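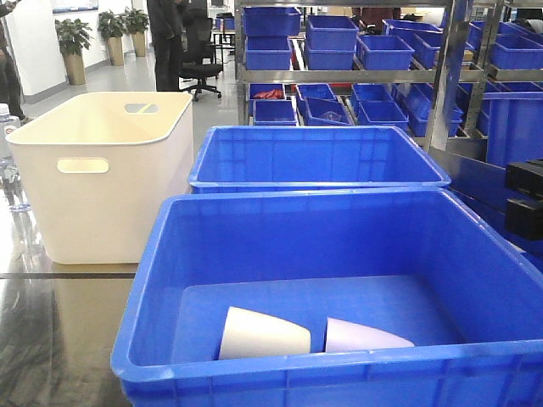
Sorting robots still slow with cups, Karnitz trial finds

A robot arm can now take a plastic cup out of one bin and put it in another without help from a person. It cannot yet do this at a speed that a shop or a busy kitchen would accept, according to the first results of a trial by the automation company Karnitz.

The company tested its picking system for two weeks in August. The job was simple on paper. The arm had to find light household items in open blue bins, pick them up with a two-finger gripper and move them to the next bin. Cups, food boxes and folded cloths were on the list. In total, the system made 1061 attempts.

Cups were the most difficult, said Rin Mizuno, who led the trial. "When a cup is standing, we are quite happy," she said. "When it is lying on its side near the wall of the bin, the gripper has very little room. It must come from above, and the rim of the bin is in the way." Two cups lying close to the same wall, one cream and one pale lavender, make a typical task for the arm.

A person does this kind of work without thinking. The arm needed up to 20 seconds for one cup, and sometimes it stopped and waited for a worker to turn the cup. Karnitz did not publish a success rate for each item. Mizuno said the numbers will come after a second round of tests, when the lighting in the work area has been changed.

The question is important for Kiltdale, a chain of household goods stores that is following the trial. Its stores receive returned kitchenware every day, and somebody must sort it by hand in the back room. Volkan Yurt, who is responsible for store operations at the chain, said he would not buy such a machine this year.

"My staff can empty a bin, check for cracks and answer a customer at the same time," Yurt said. "The machine does one of these things, slowly. But I saw it a year ago and it was much worse, so I will look again."

Homes are a harder case. In a store the bins have the same size and stand at the same place. In a kitchen the cup may be in the sink, under a plate or on the floor. Faizal Subramaniam, an engineer who has worked on home robots and is not part of the trial, said that clearing a table is still too much for most machines he has tested - especially if there are glasses on it.

"People ask me when a robot will wash the dishes," he said. "I tell them that we are still learning to pick up the dishes." He expects that laundry rooms in hotels and stock rooms in shops will get useful machines before private homes do.

Price is another problem. Karnitz has not said how much the system will cost. Takumi Kobori, who runs a small repair and rental shop for catering equipment, said he had asked for an offer and received only a general answer. His shop washes and sorts cups after events, mostly at night, and it is difficult to find people for this shift. "I do not need it to be fast," Kobori said. "It can work from midnight to six in the morning. But it must not stop and wait for me, because I am asleep."

Karnitz says this is the next goal. In the second round, the arm will have to work through a full night without a worker in the room. The company also plans to try a softer gripper tip, as thin cups were sometimes pressed out of shape. Kiltdale will send a team to watch the tests, which start on a Monday evening at the company's own site.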